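Le robot qui range (presque) mon bazar

Chez Sorkier, à Vusmont, on m'avait promis une machine capable de débarrasser une table. Moi qui laisse tout traîner – mon bureau en témoigne –, j'ai pris le premier train !

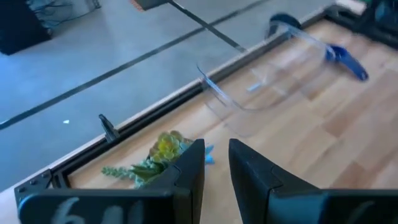 Lihua Liao, qui règle les pinces, m'a tout de suite calmée : ramasser une plante artificielle, ça va encore. Le plastique transparent, en revanche, c'est la bête noire du métier, parce que les caméras voient surtout ce qu'il y a derrière. Son équipe a noté 1127 essais depuis novembre, et elle ne jure encore de rien.

Alors, un robot à la maison ? « Pas avant 5 ans », répond-elle, et encore, pour les tables simples. Je suis rentrée ranger mon bureau. Il m'a fallu environ 40 minutes.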